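Flavholm Steel Vessels

README for the vessels folder, last revised in August

Contents

The folder holds 524 pictures of stainless steel kitchen vessels, with one plain text note for each. The vessels are pots, canisters and a few tall jugs, all from the kitchen at Flavholm. Wayne Sandhu wrote the notes and Garnet Petrenko checked the names.

The pictures belong to the larger Sutherland kitchen set, which has 3169 in all. Enamel, copper and glass are kept in folders of their own.

Surface and light

Brushed steel changes a good deal with the angle. Seen close and from the side, a round body picks up stacked white streaks, and the metal just inside the rim goes much darker than the outside. Dark objects nearby show up as greenish grey or almost black patches – please don't note these as stains or burn marks.
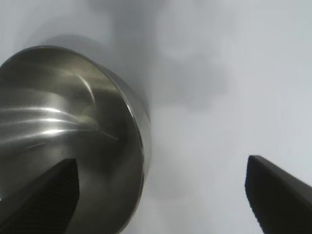 Notes file

Each line gives the picture number, the type of vessel, the finish and whether the open end can be seen. Where a pot and a canister can't be told apart, the type is "vessel". There are 52 of these.

Known problems

Lids were left out of the first 300 notes and haven't been added yet. "Brushed" and "satin" were both used early on and mean the same thing. Spelling is British, so search for "grey".

Changes

The Drolance jugs were moved in from the glass folder, where they had been filed by mistake.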